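**Lernel 1.4 – quest "The Salt Ledger" does not advance after the bridge fight**

Status: open
Reported by: Lacey Sugden
Assigned to: Teun Geerts
Opened: Jun 22, 2020

**Symptom**

Quest stays on "Speak to the toll keeper." The keeper is at his post but only gives his idle lines. Map marker points to the Ollum side of the bridge. Reloading the autosave does not help.

**Steps**

1. Start the quest in Cinstead with at least 1000 gold.
2. Pay the toll before talking to the ferryman.
3. Win the bridge fight.
4. Talk to the keeper.

**Log**

- T. Geerts: Reproduced on a clean save. Flag 1087 is never set if the toll is paid first. Paying after the ferryman works.
- L. Sugden: Same result with the gold dropped in a chest before step 4.
- A. Goodall: Not seen in the March build. The keeper's dialogue was split in two after that.
- T. Geerts: Confirmed. The second half checks 1087, the first half no longer writes it.

**Workaround**

Load a save from before the toll and talk to the ferryman first. If there is no such save, leave by the north gate, rest until morning and come back. The keeper resets and the flag is written on his first line.

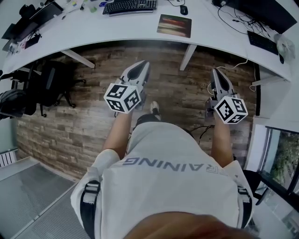 The north gate route fails if the gate is already locked by the Salehi side quest. Finish that one first, then rest. Fix is in review with Morag Dunbar; existing saves will need a patch to the flag on load.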